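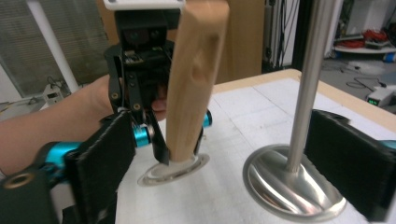
Sevim Başaran

Samon Interior Oil: Frequently Asked Questions

Updated Dec 26, 2023

What is Samon Interior Oil?

A penetrating oil for unfinished indoor wood, made by Traltska. It contains linseed oil, a small share of wax and a drier. It soaks into the surface and hardens there, leaving a low sheen. It does not form a thick film the way varnish does.

Which woods can I use it on?

Oak, ash, beech, maple, birch, walnut and most softwoods. Pine and spruce take up oil unevenly around knots, so test a scrap first. Teak and other naturally oily woods should be wiped with denatured alcohol and left to dry before the first coat. Skerevham panels sold as "prefinished" already carry a lacquer and will not absorb the oil.

How fine should I sand?

Stop at 150 grit for floors and stair treads, 180 for furniture and shelves. Sanding finer than 220 closes the surface and reduces uptake. End grain is the exception: take it to 240 or it will go noticeably darker than the faces.

Vacuum, then wipe with a dry cloth. Do not use a tack cloth. The residue from some brands shows up as pale spots once the oil has hardened.

How many coats?

Two for furniture. Three for floors, counters and anything that gets wiped down often. Apply each coat thin, wait 15 minutes, and remove everything that has not soaked in. A surface that still feels slick after wiping has too much oil on it.

How long between coats?

Overnight at normal room temperature. Cool or damp rooms take longer - if a clean cloth drags or picks up color, wait another day. Full hardness takes two weeks. Until then keep rugs and heavy objects off the surface and do not wash it.

How much do I need?

The 283 ml can covers a small table or a set of shelves with two coats. The 886 ml can is intended for counters and larger furniture. For floors, ask your dealer for the bulk container. Coverage depends mostly on the wood: open-grained oak will use more on the first coat than maple will, and the difference nearly disappears by the second.

My surface is sticky after several days. What went wrong?

Excess oil was left standing. Rub the area with a fine white pad and a small amount of fresh oil, which softens the residue, then wipe dry with clean cotton. Repeat if necessary. If the oil has turned rubbery, scrape it off and sand back to bare wood.

Can I tint it?

Yes, with Pfister oil pigments, up to 5 percent by volume. Stir from the bottom of the can every few minutes while working. Put pigment in the first coat only. Pigment in later coats sits on the surface and wears through in patches. Water-based stains can go under the oil once they are dry, but water raises the grain and you will need a light sanding in between.

Will it change the color of the wood?

It deepens it and adds a yellow cast, which increases over the first year. To limit this on ash or maple, use a white pigment at 1 percent. To preview the effect, wet the wood with a damp cloth. The oiled color will be close to that but slightly warmer.

Is it suitable for cutting boards?

No. It is made for furniture and floors. Use a plain food-grade mineral oil on boards and bowls.

How do I repair a scratch or a water ring?

Sand the mark with 180 grit, working along the grain and feathering out past the edges. Apply oil with a cloth, wipe, and leave overnight. Water rings that are still gray after sanding are iron stains. These need oxalic acid, rinsed well and dried completely before oiling.

What about routine care?

Wipe with a damp, well-wrung cloth. Avoid ammonia and anything abrasive. Re-oil when water stops beading, typically once a year on a dining table and less often on shelving.

How do I dispose of used rags?

Oily rags can heat up and catch fire without any outside flame. Spread them flat outdoors until stiff, or soak them in water and seal them in a metal container. Do not pile them up or put them in an indoor trash can, even for a short time.

Does the oil keep after opening?

About a year with the lid tight. Skin on top can be cut away and the rest strained. Discard oil that has thickened. Cans filled before October have the older lid, which seals better if tapped down with a rubber mallet.

Who do I contact about a floor order?

Write to Simão Antunes at the Traltska order desk. Include the species, the square footage and the last grit used.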